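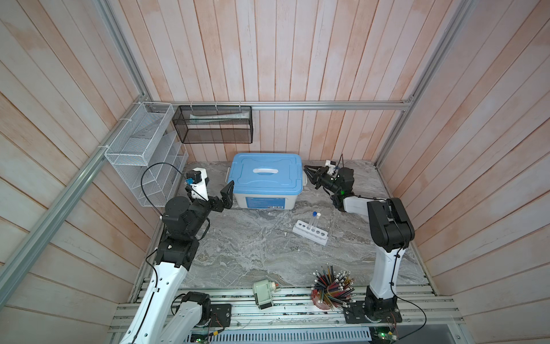
Looking After a Two-Arm Tabletop Cell
Speaker notes, Haugen maintenance evening, Thursday, December 5, 2019

Hi everybody, thanks for staying past the coffee. I look after one cell at Fokberg - two small arms on one slotted aluminum rail - and I'm going to talk about keeping it running, mostly with a hex key and a brush. (Ask who runs two arms on one base. Wait for hands.)

Start with the base bolts. I check them every 60 hours of run time. Both arms share that front platform, so when one base shifts, the two stop agreeing about where the middle of the table is, and you go hunting through the software for a problem you could have fixed in a minute. I lost most of a week in February that way!
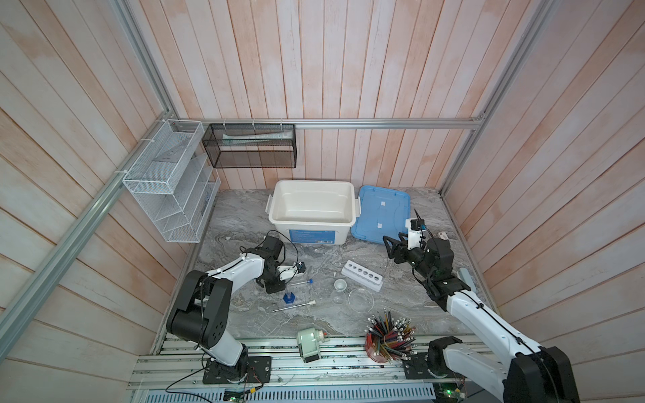

13 min read

Next, cables. The one at the wrist needs a big lazy loop. If you tie it down so it looks neat, it pulls on the connector every time the wrist rolls. I move each joint slowly to both ends by hand, power off, and watch the loop the whole way. (Do the arm motion here, it gets a laugh.)

Boards: mine sit low, under the rail, and everything you drop up top ends up down there sooner or later. Screws, crumbs of plastic, you name it. I vacuum along the slots first and only then go near the boards with a soft brush. Look at the lights before you start and again after, and write down what you saw.

Fingers and wrist cameras go together in my book. Clear stuff like test tubes is where a tired setup shows up first.

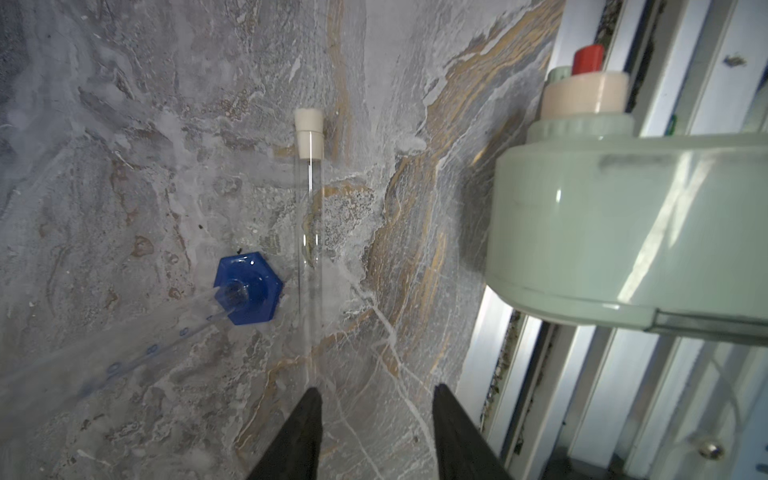
So after I touch a finger or a camera bracket, I run a short routine: open wide, close on nothing, then pick up a tube, then pick up something with an awkward shape. If the two fingertips don't line up when they close, I loosen the finger screws, close the gripper gently, and tighten again. Then I redo the camera alignment, even when I'm sure I didn't bump it. (I always bumped it.)

Spares. I keep 19 finger screws in a jar, plus one wrist cable per arm. We wrote all this up as the Rullanton checklist, and I'll leave copies by the door.

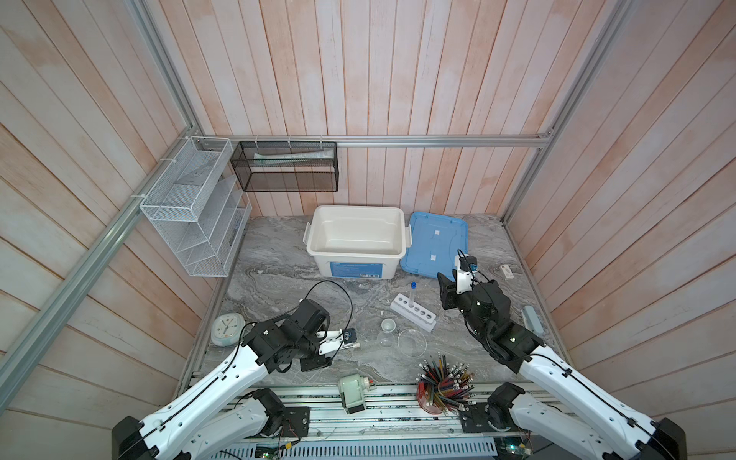

Flultwood wrote back on the draft that 1000 cycles between finger checks was too long for them, and that they now look at the screws at every shift change. Fair enough, they run harder than we do. Pick a number, tape it to the cell, and change it when the log tells you to.

(Questions. If the projector dies, go straight to the cable demo.)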